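세탁볼, 세탁 자석, 무세제 세탁. 요즘 타임라인에 하도 자주 보여서 한번 길게 씁니다. 결론이 궁금한 분은 적당히 건너뛰세요. (타래)

1/
발단은 Dusside라는 세탁볼 광고였습니다. "세제 없이 물만으로, 세탁비 43% 절감." 광고가 하루에도 몇 번씩 뜨더니 친척 단톡방에까지 링크가 올라왔습니다. 43이라는 숫자가 눈에 걸렸어요. 40도 45도 아니고 43이면 누가 계산을 했다는 얘기잖아요. 그럼 그 계산을 보고 싶어집니다.

2/
판매 페이지를 끝까지 내려 봤습니다. 맨 밑 회색 글씨로 "당사 기준"이라고 적혀 있습니다. 당사의 무슨 기준인지는 없고요. 세제값만 뺀 건지, 물값까지 친 건지, 헹굼을 줄였다는 전제가 깔린 건지 알 길이 없습니다. 고객센터에 물었더니 "내부 자료라 공개가 어렵다"는 답이 왔습니다. 답장은 빨랐어요. 그건 인정합니다.

3/
원리 설명은 이렇습니다. 세라믹 알갱이가 물을 약알칼리로 바꾸고, 음이온이 나오고, 물 분자 덩어리가 잘게 쪼개져 섬유 사이로 들어간다. 이 셋이 한 문단에 같이 나옵니다. 첫 번째는 측정이라도 해 볼 수 있습니다. 두 번째는 뭘 말하는지 모르겠고, 세 번째는 물만 보면 꼭 나오는 얘기라 정수기 광고에서도 화장품 광고에서도 읽었습니다.

4/
약알칼리 얘기는 따져 볼 만합니다. 세탁세제 중에 알칼리성 제품이 많은 건 맞고, 기름때나 피지에 알칼리가 도움이 되는 것도 맞아요. 그런데 작은 공 하나가 세탁조 가득한 물을 얼마나 바꾸는지는 다른 문제입니다. 광고 영상에서는 컵에 담근 물로 시험지 색이 변하는 걸 보여 줍니다. 컵으로 빨래하는 사람은 없습니다.

5/
그래서 집에서 해 봤습니다. 2월에 시작해서 8주. 같은 세탁기, 같은 코스, 같은 물 온도. 한 주는 세탁볼만, 한 주는 늘 쓰던 가루세제, 한 주는 아무것도 안 넣고 맹물. 이걸 순서만 섞어 가며 돌렸습니다. 실험이라고 부르기엔 민망한 수준이니 그 점은 감안하고 읽어 주세요.
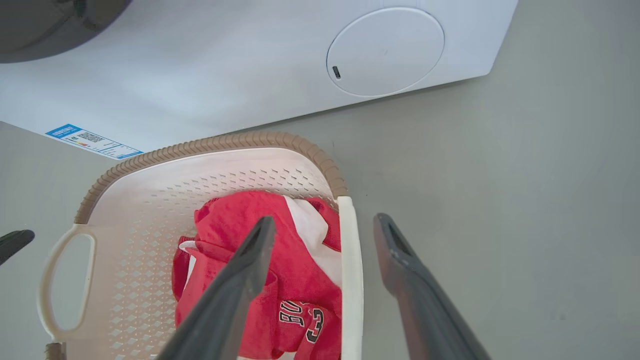
6/
시험용 천은 흰 면 수건을 잘라서 만들었습니다. 간장, 식용유, 흙물, 그리고 파운데이션. 하룻밤 말린 다음에 평소 빨래랑 같이 넣었어요. 판정은 저 혼자 눈으로 하면 믿을 수가 없으니, 어느 천이 어느 주 건지 모르는 가족한테 깨끗한 순서대로 늘어놓으라고 했습니다.

7/
간장과 흙물: 세탁볼 주와 맹물 주를 구별하지 못했습니다. 둘 다 꽤 빠졌고요. 이게 중요한 대목인데, 맹물 세탁이 생각보다 잘됩니다. 물이 닿고, 천끼리 비벼지고, 헹궈지니까요. 세탁볼 후기에 "어머 진짜 빠져요"가 많은 이유를 여기서 짐작했습니다. 비교할 맹물 빨래를 해 본 사람이 별로 없는 거죠.

8/
식용유와 파운데이션: 가루세제만 확실히 나았습니다. 세탁볼 천은 만져 보면 미끈했고 맹물 천도 똑같이 미끈했습니다. 늘어놓는 순서가 회차마다 뒤집혔는데, 이 둘끼리만 뒤집혔어요. 가루세제는 늘 맨 앞이었고요.

9/
냄새는 애매합니다. 세탁볼 주에 빨래 냄새가 안 난다고 느끼긴 했습니다. 그런데 맹물 주에도 그렇게 느꼈어요. 늘 맡던 세제 향이 사라지면 그게 "깨끗한 냄새"처럼 느껴지는 모양입니다. 운동복은 얘기가 달라서, 땀이 나면 금방 올라왔습니다.

10/
이쯤에서 Drernwood 리뷰 얘기를 안 할 수 없네요. 세탁볼 검색하면 맨 위에 나오는 그 사이트요. 별점 높고, 사진 많고, 글도 길어요. 다 읽고 나서야 페이지 하단에서 "링크를 통해 구매 시 수수료를 받을 수 있음"을 찾았습니다. 수수료 받는 것 자체는 뭐라 안 합니다. 비교 대상 없이 "세제와 차이 없음"이라고 쓴 건 뭐라 하고 싶습니다.

11/
같은 사이트에 Zupan 캡슐세제 리뷰도 있는데, 거기서는 "세제 없는 세탁은 오염을 남긴다"고 합니다. 두 글의 필자 이름이 같아요. 뭘 팔 때는 이 말, 다른 걸 팔 때는 저 말. 저는 두 번째 글이 맞는 쪽이라고 보지만, 맞는 말을 그런 식으로 하면 믿고 싶지가 않습니다.

12/
세제 회사 편을 드는 타래로 읽힐까 봐 적습니다. 캡슐세제도 의심스럽긴 마찬가지예요. 적은 빨래에도 한 알, 많은 빨래에도 한 알. 양을 내가 못 정합니다. "한 알로 간편하게"라는 문구는 소량 빨래에도 정량을 다 쓰게 만드는 문구이기도 합니다. 계량컵 눈금이 흐릿한 액체세제도 비슷한 혐의가 있고요.

13/
"시험 성적서 있어요"라는 댓글을 여러 번 받았습니다. 저도 봤습니다. Lellberg라는 시험소 이름이 찍혀 있고 발행일은 2019년 5월 29일. 내용은 유해물질 불검출입니다. 공에서 나쁜 게 안 나온다는 뜻이에요. 때가 빠진다는 뜻은 아닙니다. 그런데 판매 페이지에서는 그 성적서 바로 옆에 "세탁력 인증"이라는 문구를 붙여 놨습니다.

14/
체험단 자료도 봤습니다. 참가자 44명이 "만족"이라고 답했다는데, 전체가 몇 명이었는지는 안 나옵니다. 50명 중 44명인지 500명 중 44명인지에 따라 전혀 다른 이야기죠. 질문지도 없습니다. "세탁 결과에 만족하십니까"와 "제품 디자인에 만족하십니까"는 같은 만족이 아니잖아요.

15/
환경 얘기. 세제를 덜 쓰자는 취지에는 저도 동의합니다. 다만 기름때가 안 빠져서 한 번 더 돌리면 물과 전기가 또 들어갑니다. 8주 동안 세탁볼 주에 다시 돌린 적이 2번 있었습니다. 세제 주에는 없었고요. 표본이 우리 집 하나뿐이니 이걸로 큰소리칠 생각은 없습니다. 그래도 "당사 기준"보다는 조건을 더 많이 적었다고 생각합니다.

16/
돈 아끼는 게 목적이라면 제가 효과를 본 건 시시한 것들입니다. 세제를 용기에 적힌 표준량만큼만 넣기. 세탁조를 꽉 채우지 않기. 한 번 입고 멀쩡한 옷은 걸어 두기. 얼룩은 그날 손으로 애벌빨래하기. 이런 건 광고가 안 나옵니다. 팔 물건이 없으니까요.

17/
색 빠짐에 대해서도 한마디. "세제를 안 쓰니 물이 안 빠진다"는 후기가 있던데, 진한 색 면은 새 옷일 때 맹물에서도 물이 나옵니다. 저는 맹물 주에 양말 한 켤레로 배웠어요. 세탁볼을 쓰든 뭘 쓰든 빨간 옷은 처음 얼마간 따로 모아 두세요. 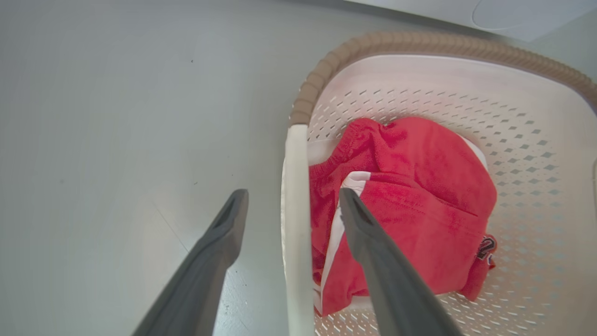 18/
제일 많이 온 질문이라 따로 적습니다.

이미 산 세탁볼은 버려야 하나요?

공이 깨지거나 이음새가 벌어지지 않았으면 굳이 버릴 필요는 없습니다. 세제를 표준량대로 넣고 같이 돌려도 제 경우엔 결과가 나빠지지 않았어요. 좋아지지도 않았습니다. 얇은 니트나 레이스 달린 옷을 빨 때는 빼세요. 환불 기간이 남았다면 환불이 먼저고요.

19/
"저희 애 피부가 세탁볼 쓰고 좋아졌어요"라는 분들께. 거짓말이라고 생각하지 않습니다. 향료나 남은 세제가 안 맞는 피부라면 세제를 끊은 것만으로 나아질 수 있겠죠. 그 경우 도움이 된 건 공이 아니라 빠진 세제일 수 있으니, 무향 제품을 적게 쓰고 헹굼을 한 번 추가하는 쪽도 시도해 보세요. 심하면 댓글 말고 피부과에 물어보시고요.

20/
반론 환영합니다. 맹물 빨래와 비교한 자료면 더 환영하고요. 시험 조건이 적힌 세탁력 성적서를 가진 분이 있으면 링크 주세요. 읽고 제가 틀렸으면 이 타래 맨 위에 그렇게 달아 두겠습니다. "써 보면 안다"는 댓글은 이제 답 안 합니다. 써 봤습니다.

21/
추가. 세탁 자석은 안 해 봤냐는 분이 계신데, 주문해 놨습니다. 이번엔 천을 더 잘게 잘라서 회차를 늘려 볼 생각이고, 파운데이션은 빼고 선크림을 넣을 겁니다. 결과는 나오는 대로 이 밑에 붙일게요.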